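Print this page
E-mail this page

Search Enter keyword Go

The Nimthorpe Laundry Room: A Gallery

Updated 6th January

The laundry room at Nimthorpe was redone in November, and several residents who use the other entrance have asked what changed. This page covers the room as it stands now, going from the door to the back wall. There are short notes with each part for people who haven't used it yet.

The old room had a step down at the entrance and a drain in the middle of the floor that collected lint. Both are gone. The floor is level from the hallway to the back wall, and a laundry cart will roll the whole way without catching. The drain was moved to the utility side, under a flat cover.

The entrance
The door opens outward now. It used to swing into the room and block the first washer, so two people could not pass each other. The light comes on when the door opens and stays on for 88 minutes after the last movement, long enough for a normal wash. If you are reading in the corner and it goes off, wave an arm.

The washers
There are 4 washers, all front loaders, set in a row on the left. The top loaders went to Dirby, where the building has older plumbing and could use them. Front loaders take less water and spin faster, so clothes come out with less left to dry. They also need less detergent than most people put in. Two tablespoons of liquid is plenty for a full drum.
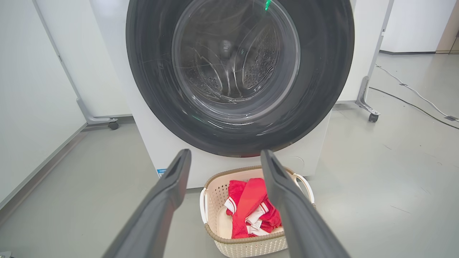

Why do the towels sometimes come out smelling musty?
Usually it is detergent that never rinsed out, along with a door that was shut right after the wash. Use less soap, take the load out when the cycle ends, and leave the door open a few inches so the drum can air.

Loading
Put in heavy things first and fill the drum loosely, up to a hand's width from the top. A single bath mat will not balance by itself. Add a couple of towels and it will spin. Check pockets for coins, tissues and hair pins. Hair pins are the worst of these, as they can go through the holes in a drum and end up in the pump.

The gasket
Wipe the fold of the rubber seal with a dry cloth once in a while, mainly at the bottom where water sits. A sock will sometimes hide in there too. Socks found by the cleaning crew go on the line by the window and stay there until the end of the month.

The dryers
The dryers are stacked on the right-hand wall, across from the washers. The upper ones are easier on the back, the lower ones are easier for anyone under five feet or so. Please clean the lint screen before your load. The lint can is on the floor between the stacks and has a lid.

Low heat is fine for most shirts and takes longer than people expect. The medium setting suits sheets and jeans. High heat is for towels and nothing with elastic in it.

The folding counter
The counter runs under the window. It came from Takeda, a kitchen shop that was closing its showroom, and was cut down to fit. The surface does not snag knits the way the old particleboard did. There is a shelf underneath for baskets. Baskets left there overnight are all right — baskets left for a week are not, and will be moved to the hallway closet.

The sink
Deep enough for soaking a comforter cover. The plug is on a chain. Do not rinse paint brushes or cat litter boxes in it. Stain soap is kept on the ledge, a plain bar kind, and anyone may use it. Wet the stain, rub the bar on, wait ten minutes, then wash as usual. Cold water for blood, warm for grease.

The supply shelf
A jug of Cestomel is kept here for cleaning the floor and the counter. It is not laundry soap and should not go in a washer. The broom and the flat mop hang next to it. Anything without a label gets thrown out.

The drying line
The line pulls out from the wall and hooks on the opposite side, over the sink. It will hold wet shirts and a few sweaters in a net. It will not hold a quilt. Push the line back in when your things are dry, since it crosses the room at head height for a tall person.

The bulletin board
The board holds the wash schedule and the repair slips. To report a leak or a washer that stops in mid-cycle, fill out a slip and drop it in the box, or call extension 667 from the hallway phone. Write down what the display said. It saves a trip.

The back wall
There is room here for one more dryer, and the vent is already in place. For now the space has two chairs and a rack of magazines. The chairs stay in the room.

Hours
Open from 6 a.m. to 10 p.m. Start your last wash by 8:30 so the dryers are done by closing.

Print this page
E-mail this page

Search this site Go Advanced search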